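Setting Up and Clearing a Play-Food Tray Activity
Last updated: August
2 comments | 14 shares

This guide is intended for staff and families who use the play-food sets lent by the Neddale Toy Library. It covers preparing the table, running a simple sorting activity with one tray, and returning the pieces to storage in good order. The activity suits children aged three and older and may be led by one adult.

Materials

Each family may borrow one shallow tray and one bag of toy vegetables at a time. A plain tray in a light color is preferred. Patterned trays make small pieces harder to find and should be kept for snack service. A tablecloth is not required.

Preparing the table

Clear the table of books, cups, and paper before the set is opened. Wipe the surface with a damp cloth and allow it to dry. Place the tray within easy reach of the child, leaving open space on at least one side for pieces that have not yet been sorted. The tray may be set at an angle if this suits the child's reach.

Empty the bag into a bowl and keep the bowl beside the adult. Children who are given the full set at once tend to spread it across the table and lose interest in the sorting. Offer a few pieces at the start and add more as the child asks for them.

Running the activity

Name a rule before the first piece is moved. "Green vegetables go on the tray" is a suitable rule for beginners. Place one piece on the tray as a model and leave another on the table for the child to consider.

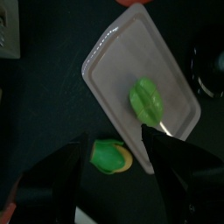 A green toy vegetable on the tray, with a green and yellow piece still on the table.

Pieces in two colors often lead to the best conversation. A child may decide that a green and yellow piece belongs with the green vegetables, or may ask for a separate place for it. Either answer is acceptable. The adult should ask the child to explain the choice and should not move the piece afterward.

Once the first rule is understood, clear the tray and introduce another. Shape, size, and "foods we eat at home" have all been used with success at the Lodhi Street branch, where Talha Yousafzai leads the morning play session. Older children may be invited to make up a rule of their own and have the adult guess it.

Clearing away

Ask the child to return the pieces to the bowl one at a time, naming each one. Check the floor and the chair seats before closing the bag. Pieces with deep grooves should be cleaned with a soft brush, warm water, and mild soap, then dried on a towel. Do not place toy food in the dishwasher.

Trays are to be rinsed, dried, and stored flat. Report any cracked or split piece when the set is returned. Damaged pieces must not be glued or taped.

Questions about borrowing periods and replacement pieces should be addressed to Aqeel Zaidi at the Neddale front desk. The library's play collection now holds 1,046 items, and a printed list is available on request.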